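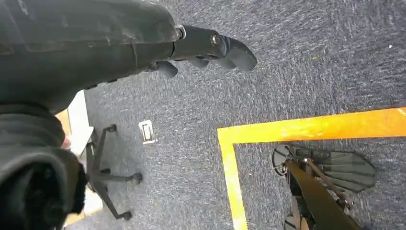 ### 3.2 Room layout and floor marking

The study was carried out in the ground-floor office of the Tullard building, where blue-gray carpet is laid throughout. Zones were marked on the carpet with bright yellow tape. We chose tape over paint or raised edging so that a zone could be moved between phases without damage to the floor, and so that chairs could still roll across the line.

Each zone was a rectangle with one side facing the desks. Staff were told that bags, boxes and spare chairs should stay outside the tape, but no one was corrected during the working day. The log kept by Fatemeh Sadeghi holds 1,086 entries for the whole period. Of these, 912 could be assigned to a single zone and were kept for analysis. The rest mostly concerned items left across a line – a coat over a chair back, for instance – and were set aside.

### 3.3 Desks and small-item storage

Desks in this room are shared and are often pushed together in pairs, which leaves a seam down the middle of the work surface. In the November interviews several people said they treated the seam as a border, even when both halves were theirs to use. Dénes Rácz coded these remarks separately from those about the floor tape.

Small items were a harder case. Cables, labels and loose papers have no fixed place, and they tend to collect near whatever container is already on the desk (Figure 2).

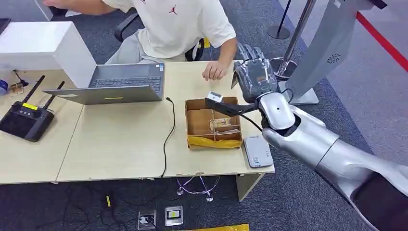

**Figure 2.** Shared desk with an open laptop and a cardboard tray divided into compartments.

Trays of this type cost nothing and were accepted quickly. Their weak point is that the compartments are not labeled, so two people using the same tray may sort it in different ways. We asked each pair of desk users to agree on a use for every compartment and to write it down. The agreed lists were collected after 20 working days and compared with the contents of the trays at that time.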